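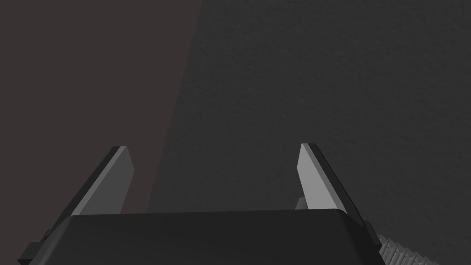
Friday, September 3, 2021. Spent most of today on the Tasetti cell, and nearly all of that went into the wrist view in the simulator. Katsuhiko Nishimura had swapped the finger plates in the model back in June and I never went back to check that the wrist camera still sat where it should (my fault, I had it on my list!). So I opened the fingers all the way with nothing between them and parked the arm over the dark speckled surface, and I have to say it looks pretty good now. Both tips are in view, the light gray inner faces stand out nicely against the dark, and the housing only takes up the bottom part. I'd like to lose a bit more of that housing, but tilting the camera any further makes me nervous about the tips.

Got there by moving the camera mount back 2 mm in the model and reloading. The first try did nothing at all and I sat there swearing at it until Dayana Muñoz leaned over and asked if I'd saved the file. I had not saved the file.

After that I ran 50 open and close cycles to see if the finger joints drift. They don't! The old plates used to creep toward the left after a while, so either the new joint limits fixed it or I need a longer run. I'm setting up 800 cycles for tonight, Dayana says it should take over 2 hours on the Salinas machine, fine by me.

Still to do: the finger closing speed is whatever came with the Jilov setup, and it feels slow next to the real cell. Katsuhiko has the measured numbers somewhere. Also the housing renders almost black on the sides, and I'd like a second light down low before we start comparing views with the real wrist camera. Don't touch the mount offset until I've copied it over to the Clurnaleo branch, please!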